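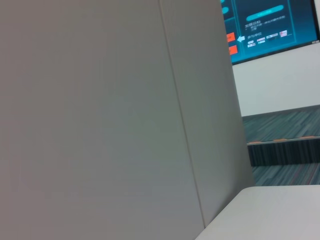
I have become a person with opinions about gray! Two years ago I would have told you gray was what you picked when you couldn't pick, and now I stop in hallways to look at it. Our room at Sokent did this to me. Salim Mabula chose the color back in November, and I argued with him for a week (I wanted a deep green, and I had a sample card taped over my desk to prove it).

He was right. I've told him so, and he has been very decent about it.

What I love is the flatness. Matte gray doesn't shine back at you, so when the wall screen is on, the screen gets all the attention. Ours is a cheerful thing, all teal and dark blue with glowing cyan outlines and a couple of bright orange buttons, and next to a loud wall it would have been like two radios playing at once. Against plain gray it looks like an aquarium. I mean that as high praise.

The other thing about a big plain surface is how much it changes during the day. I came in early last week, before anyone had put the kettle on, and one side looked warm, nearly the color of oatmeal. Further down it leaned toward blue-green. Same paint, same panel! Feven Ambaye says I should get out more, but she also came over and stood there with her coffee and agreed with me, so I'm counting that.

You do have to make your peace with seams. A thin dark line on a pale surface is the first thing your eye finds, and for the first month it bugged me terribly. I asked Wubit Degefa if we could fill it. She said it was there so the thing could come apart again, and please leave it alone. Now I like it. It gives the gray somewhere to stop and start over.

A few practical notes for Sumeya Lencho, who wrote to ask what we'd do the same in her place on Cruickshank:

Try the color in the room first, and leave the sample up for 6 days at least. We left ours up for 3 and I'm sure that's why I argued so long.

Hang the screen before you settle where the tall things go. We did it the other way around and spent a whole afternoon leaning left and right from every chair, calling out "can you see the buttons?" to each other. You'll always lose a bit of the screen from somewhere. Pick the chair you care about.

Go matte. Fingerprints show up either way, but a damp cloth and a little dish soap take care of most of them, and you won't have the ceiling lights staring at you all day.

Our bill for paint, brushes and the wall bracket came to 268 dollars — less than the quote I'd been waving around for the green, which was 644 and didn't even include the bracket. I have stopped mentioning the green.

Next up is the shelf by the door. Robel Wubshet wants it gray too, and I think that might be a step too far even for me, so I've put the sample card back up. It's looking very good next to the coat hooks.

Last updated: 2020-05-01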